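October 19, 2024

Sorting out the top shelf

I finally did the containers. They had been piling up since April, when we moved the dry goods out of the hall closet and I told myself I would find a proper place for everything by the end of the month. What happened was that everything went on the top shelf, in whatever it came in, and stayed there.

The shelf is 62 inches long and too high for me without the step stool. I emptied it onto the table first thing this morning, wiped it down twice and let it dry while I had coffee. The wiping took longer than I expected because a bag of powdered sugar had split at some point and worked its way into the corners. A damp cloth just turns it to glue. I went over it with a dry brush, then a cloth, then the brush again.

I started with 26 containers of one kind or another, not counting lids. The lids were in a separate bag, and matching them up used most of an hour. Four had no container at all. I kept one of those because it fits the saucepan.

My rule was that anything cracked went out, and anything that smelled of something else went out too. I have tried baking soda, vinegar and leaving them in the sun, and a container that has held curry powder will always have held curry powder. The square Rutora set stayed. They stack, the corners have not split, and I can see how much rice is left. The older Flerow ones mostly went. I liked them when I bought them, but the clips give out one side at a time and then you have a box that closes on three sides.

Flour is now at the left end, then sugar, oats, rice and lentils. Beans are on the shelf below because they are heavy and I don't want to be lifting them over my head. Tea is at the right end, away from the spices. I wrote the labels on masking tape, which looks a little rough, but it peels off clean and I change my mind a lot. I dated the flour and the yeast and left the rest alone.

I also moved the baking things into one box so I can take it down in one go. Paper liners, two piping tips, the cookie cutters, food coloring, the good vanilla. It used to be three trips up the stool to make a batch of cupcakes, and I would still end up without the liners.

There is some empty space now, between the rice and the tea. I am leaving it that way for a while. If I put something there I will only have to find it again later.

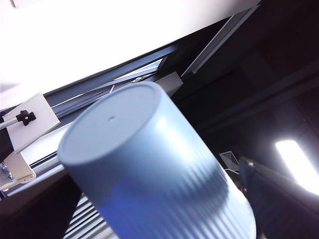 The round ones are what I still have to decide on. They waste space next to the square ones — you get a gap at every corner — but they are easier to scoop from and much easier to wash. I have kept the light blue one out for now. It has fine ribs all the way down the side, so masking tape may not hold well on it, and there is a tiny hole near the middle of the flat end, so I am not going to trust it with powdered sugar. Clothespins, maybe, or string. The step stool is going back in the closet tonight and I'll look at the lower shelves next weekend.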